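Trorkow Bench Conveyor, Green Belt

Item 462
Made by Trorkow, stocked and fitted by Duda

If your sorting or assembly bench has people reaching across each other all day, a short flat belt changes the whole rhythm of the place. We have been fitting the Trorkow to benches of every sort for a while now and we still get a kick out of seeing one go in (the first hour is usually everybody sending their coffee mug down it and back!).

The Trorkow is a low, long, flat conveyor that stands on legs or sits straight on a table. The belt is a smooth green PVC with a light grip, so small parts stay where you drop them but still lift away cleanly. Push buttons, contact blocks, terminal covers, little molded housings, that kind of thing is what it was drawn up for. Round caps can roll a bit on a start from standstill, so the drive has a soft start, and you can set how soft with a small dial under the motor cover.

Along the front runs an aluminum rail. It keeps parts on the belt, and the slot in it takes standard T-nuts, so you can hang a bin, a lamp arm or a sensor bracket wherever suits you and slide it along later when you change your mind. We love that rail. Most of the add-ons we sell for this conveyor go on it and none of them need drilling.

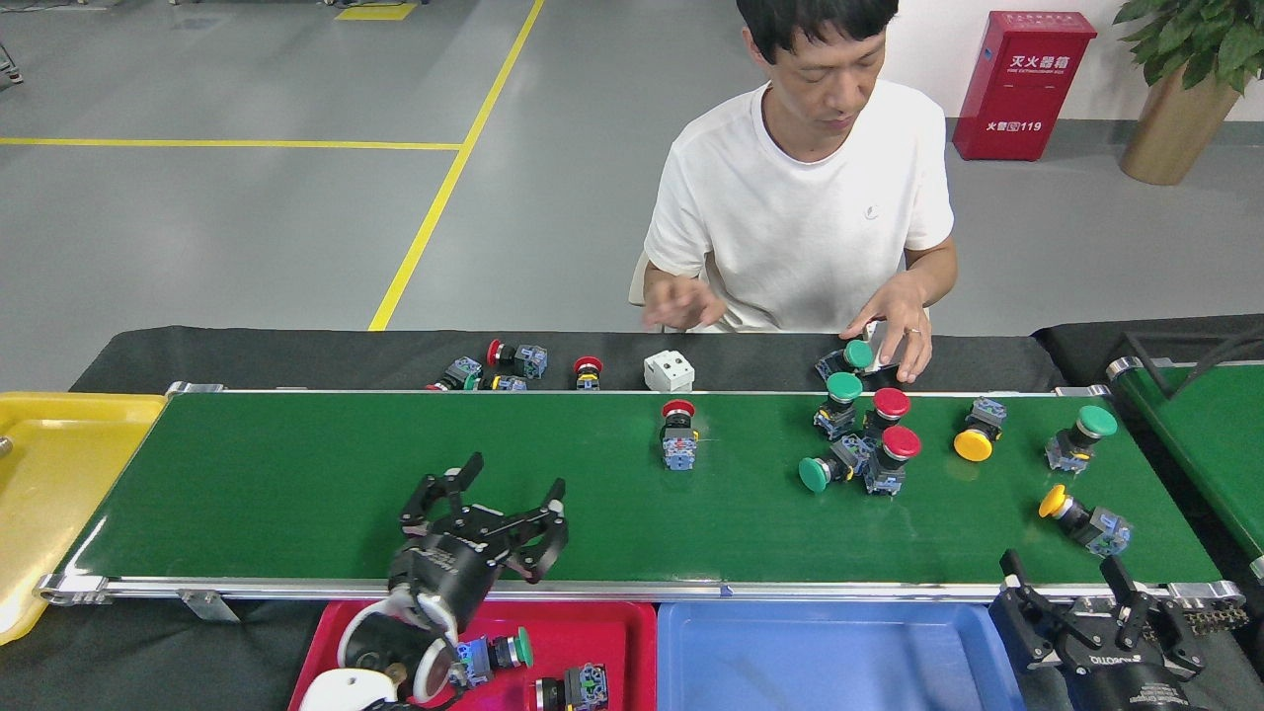 Push-button switches on the green belt, with a parts table set directly behind it.

Setting a table right up against the back works very well if one person is sitting and working with both hands. Spares and half-built pieces stay on the table, finished ones go on the belt, and there is no turning around in the chair. Pick a dark, matte top if you can. Small white and gray parts show up nicely against it and your eyes will thank you by the end of the afternoon.

Iman Ghoneim in our fitting team likes to set belt and table to the same height, to the millimeter if the floor allows it. The leveling feet have 34 mm of travel, which has been plenty even on some pretty rough old concrete. Do the feet first, then the belt tracking, then bolt down.

Specifications

Belt: green PVC, smooth, antistatic
Front rail: aluminum, T-slot
Rollers: sealed bearings, metal end housings
Speed: adjustable, up to 9 m per minute
Direction: forward and reverse
Leveling feet: 34 mm travel
Noise: quiet enough to talk over without raising your voice

In the box

Conveyor with motor and belt fitted, hand control on a cable, four leveling feet, hex keys, tracking gauge, printed manual. Legs are ordered separately, please tell us your table height.

Goes well with

Vavix clip-on bins, shallow or deep
Fudard stool with backrest
Spare green belt, same length

Care

Wipe the belt with a damp cloth and mild soap. No solvents, they make the surface go shiny and then parts start to slide. Check the tracking after the first 19 hours of running, new belts stretch a little, and after that a look once a month is fine.

Questions about lengths or legs go to Ashraf Alaoui at the order desk. Send him a sketch of your bench with the measurements on it, pencil is fine.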